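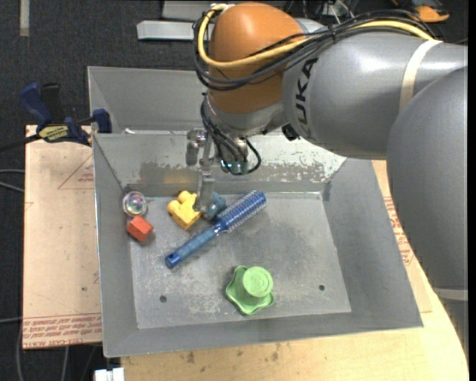
Fig. 6. Open metal bin with a small group of items inside.

6. Setting up bins and reorder levels

Section 5 covered item codes. Finish that first. If you still have two codes for the same washer, Drorelwood Stock will treat them as two washers for the rest of its life, whatever the sales sheet says about "smart matching". We left smart matching on at Ormsby for a month and it matched left-hand brackets with right-hand ones.

You will need: your item list, a printed floor plan, blank labels, a marker pen, and a scale if you plan to count by weight.

6.1 Naming the bins

1. Walk the store with the floor plan and mark every bin, shelf and drawer that holds stock. Include the ones under the bench.
2. Give each a name made of aisle letter, bay number and level, for example B-04-2. Use the same number of characters throughout or the list will sort badly.
3. Write the name on the bin in marker before you print anything. You will change your mind at least once.
4. Open Places > New place and type the name. Leave "Description" blank unless two bins look alike.
5. Set the bin type to Open, Lidded or Bulk. The type decides how the bin appears on the count sheet and does nothing else, despite the three paragraphs it gets in the help screens.
6. Press Save after each bin. Save All exists, but it drops any line with a trailing space and doesn't tell you.

Note: The licence for the small edition allows 300 places. A drawer unit with 20 drawers uses 20 of them. If your plan comes to more, group slow-moving drawers under one name before you think about paying for the larger edition.

Caution: Do not name bins after what is in them. "Hinges" is fine until the hinges move.

6.2 Putting items into bins

1. Open Items and choose the item.
2. Under Home bin, pick the place you made in 6.1. An item can have one home bin and any number of overflow bins.
3. Type the opening quantity. Count it by hand. The figure in your old spreadsheet is a rumour.
4. Choose the unit. If you buy in boxes and issue singly, set Buy unit to Box, Issue unit to Each, and fill in Pack size.
5. Press Post. The opening quantity can't be edited after this, only corrected with an adjustment, and adjustments show in the log for good.

Note: Mixed bins are allowed. The makers claim the software "handles mixed contents with ease". What it does is print both items on the same line of the count sheet and leave the sorting out to whoever is holding it. Keep one item to a bin where you have the room.

6.3 Counting by weight

Skip this part if all your stock is large enough to count by eye.

1. Put the empty bin on the scale and write its weight on the underside. Do this for every bin, even if they came in the same delivery.
2. Enter the figure in grams as Tare. The sample record shows 780, which is there to fill the box. Overwrite it.
3. Count out a sample of the item by hand, weigh it, and enter both figures under Piece weight.
4. Fill the bin, weigh it again and press Work out.
5. Check the answer against a hand count the first time you do this for any item.

The Cluvden bench scale will send its reading straight to the Tare box through a cable. We have had it working at one site out of two, and typing the number takes less time than finding the right port.

Caution: Weight counts are poor for cut gaskets, springs and anything from more than one supplier. One item came out at 310 by weight, and the hand count was well short of that. Ignore the confidence percentage shown beside the result. We asked how it was worked out and were sent a brochure.

6.4 Reorder levels

1. Open Items > Levels.
2. Turn off Suggest levels for me. It is on by default.
3. Set Minimum to what you use in the time a delivery takes, plus a margin you would be happy to explain to the person who pays.
4. Set Maximum to what fits in the bin with the lid shut, if it has one.
5. Leave Auto-order off for the first quarter. Read the suggested orders each week and see how many you would have sent.

Note: The suggestion tool needs a year of issues before it has anything to go on. Before that it still suggests, and with the same cheerful green tick.

6.5 First check

Pick ten bins from different aisles and count them without looking at the screen. Compare. If more than one is wrong, go back to 6.2 and look at pack sizes first. Repeat after the June count or your nearest equivalent. Section 7 covers issuing stock to jobs.

Comments (4)

Raquel Valente
Step 6 in 6.1 cost me an afternoon before I read this. Does the trailing space thing also affect importing from a file?

Iddrisu Essien
Yes, import does it too. Trim the column first. It also hates a full stop at the end of a bin name.

Delwyn Kingi
I think you're hard on the suggested levels. We've run them at Ostholm for two years and they're decent for fasteners. Rubbish for paint, I'll give you that.

Piroska Szűcs
Which port did you use for the scale on the site where it worked? Mine shows a reading, then goes back to zero when I press Save.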